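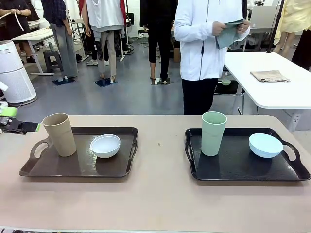 In-room water at the Olcombe: refill stations or bottled product?

Posted by fandb_ops_north — Fri 5 July

Members of this board with experience in hotel food and beverage are invited to comment on a decision now before our management team. The Olcombe is a full-service property with 102 guest rooms, one restaurant, a lobby bar and a modest meetings business. At present, each guest room receives two complimentary plastic bottles of water per night, and a larger glass bottle is offered for sale on the desk. Sales of the glass bottle have been poor for as long as the current team has been in place.

Ownership has asked us to reduce plastic waste before January. Two proposals have been submitted. Under the first, a filtered refill station would be installed on each guest floor, and the complimentary bottles would be withdrawn. Under the second, we would contract with Beltotora, a regional bottler, for returnable glass in the rooms and in the restaurant, with the bottler collecting the empties on its delivery days.

I would be grateful for comments on guest reaction, on labor in housekeeping, and on whether either program has been found to support water sales in the restaurant. Our restaurant manager is of the opinion that free filtered water upstairs will end paid water downstairs. I am not persuaded, but I have no evidence to offer against the view.

Reply from rooms_division_63

Our property withdrew complimentary bottles two years ago and installed refill stations near the elevators. The following observations may be of use.

Complaints were frequent during the first several weeks and came chiefly from late arrivals, who did not wish to leave the room again once they had checked in. We responded by having housekeeping place a filled carafe in each room at turndown. Complaints declined, but the carafes introduced work that had not been budgeted. They must be collected, washed, inspected, filled and covered. Please do not approve the first proposal on the assumption that housekeeping labor will fall. In our case it rose.

With respect to restaurant sales, we recorded no change that could be attributed to the stations. Guests who order sparkling water at dinner continue to order it.

Reply from skurimberg_purchasing

I purchase for the Skurimberg, which is a resort property, and our circumstances may differ from yours. We adopted returnable glass in the rooms and would do so again.

The principal advantage is appearance. A sealed glass bottle on the desk is understood by the guest to be clean, and no card is needed to explain it. The principal disadvantage is weight. Full cases are heavy, the empties are nearly as awkward, and both must be stored somewhere between deliveries. Before signing with any bottler, I recommend that you walk your receiving area with the chief engineer and agree where the returns will stand. Ours stood in a service corridor until the fire inspection, after which they did not.

You should also settle in writing who bears the cost of breakage and of bottles that leave with guests. A deposit is charged on every bottle. Guests take them home, particularly if the label is attractive.

Reply from banquet_captain_ret

I must disagree with the previous reply as to the card. Guests at my last property routinely assumed that any glass bottle in a room carried a charge, and would not open it. Whole cases went back to storage untouched, and the front desk was asked for tap water in paper cups. If the bottle is complimentary, this must be stated on the neck of the bottle itself, in large type. A line in the compendium will not be read.

Reply from skurimberg_purchasing

The point is accepted in part. Our bottles are included in a resort fee and guests are informed of this at check-in. A property without such a fee would likely need the neck tag. I would still maintain that the bottle requires less explanation than a machine at the end of a hallway.

Reply from filterwise

I should disclose that I have worked in filtration service, although not for any supplier under discussion here.

The original post does not mention maintenance. A refill station requires scheduled cartridge changes, sanitizing of the dispensing nozzle and drip tray, and a log that can be produced on request. Where stations have failed in hotels, the cause in my experience was nearly always that no department had been assigned to them. Engineering believed that housekeeping was cleaning the nozzle, and housekeeping believed that it belonged to engineering. One neglected station on one floor will undo the reputation of all the others.

Please also confirm water pressure on your upper floors, and the location of the nearest drain. A station without a drain has a tray that must be emptied by hand.

Reply from fandb_ops_north

I thank all members for these replies. To answer the questions raised:

There is no resort fee at the Olcombe, and none is planned. Water pressure on the top floor is adequate but not generous. A drain is available in the ice machine alcove on each floor, and the stations would be placed there. The proposal from Krishnan, the installer, includes cartridge replacement but makes no reference to nozzle cleaning. I have written to ask whether it can be added.

Storage is a more serious matter than I had understood. Our receiving area is shared with linen, and the linen contractor has priority in the mornings.

Reply from midscale_gm

I would ask the members to consider whether the question has been framed too narrowly. The two complimentary bottles are a cost. The glass bottle on the desk is intended to be a source of revenue, and by your own account it is not one. Why is it there? We removed the paid bottle from our rooms entirely and placed a small cooler at the front desk with still and sparkling water at a moderate price. We sold 983 bottles from that cooler in its first full quarter. The year before, in-room sales had been too small for accounting to report as a separate line.

Guests will buy water when they can see the price, hold the bottle and pay a person. They do not care to find it on the folio.

Reply from banquet_captain_ret

I agree with the above entirely. I would add that the front desk staff must be told they are permitted to sell from the cooler. At one property I know of, agents were sending guests across the street.

Reply from rooms_division_63

The cooler is a sensible suggestion, but I would caution against presenting it alongside an environmental announcement. If a property tells its guests that plastic has been withdrawn for the good of the planet, and the same guest then finds plastic bottles for sale in the lobby, the guest will draw a conclusion, and will publish it. We received several reviews of that kind. The cooler should hold glass or cans only.

Reply from midscale_gm

We stock plastic in ours and have received no such reviews. Our guests are largely on business and are checking out at six in the morning. They want a cap that closes and a bottle that fits the car. I do not believe one rule can be applied to every property.

Reply from rooms_division_63

Your guests were not told that plastic had been withdrawn. Ours were, and that was the substance of my objection.

Reply from conference_svcs

A brief note regarding meetings, which the original post mentions only in passing. If the Olcombe hosts groups of any size, meeting rooms may well use more plastic than guest rooms do. Our sales office moved all meetings to dispensers and glassware, and planners have been favorable toward it. Several corporate clients now ask about bottled water in their requests for proposals, and a clear answer is of help in winning the business.

The change did require more glass racks than we owned. It also lengthened the reset between sessions — a point your banquet staff will raise if you do not raise it first. We now set water in the corridor outside the rooms where the schedule is tight.

Reply from filterwise

I would support beginning with meetings. The dispensers are portable, staff are present whenever they are in use, and cleaning can be made part of the existing breakdown. It would also give the property some months of experience before any plumbing is touched.

Reply from fandb_ops_north

The discussion has been shared with our general manager. The current intention is as follows. Meeting rooms will change to dispensers and glassware first. Refill stations will be tested on one guest floor, with carafes at turndown, and the additional housekeeping time will be recorded. The paid bottle will be removed from the desk in all rooms. A decision on a lobby cooler has been deferred, as the front office and the restaurant do not agree on which department would receive the revenue.

Beltotora has been asked to quote for the restaurant alone, with fewer cases per delivery. Our restaurant manager continues to hold the opinion described in my first post.

Reply from skurimberg_purchasing

Please ask Beltotora whether a minimum order applies to the smaller account. Ours carried one, and it was found only on the second page of the rate sheet.

Related discussions

Carafe covers: paper, silicone or none
Who cleans the ice machine alcove?
Minibar removal and what to do with the cabinet
Pricing sparkling water by the glass
Glass rack storage in shared receiving areas
Neck tags and door cards: wording that guests read
Resort fee disclosures at check-in
Lobby market revenue: front office or food and beverage?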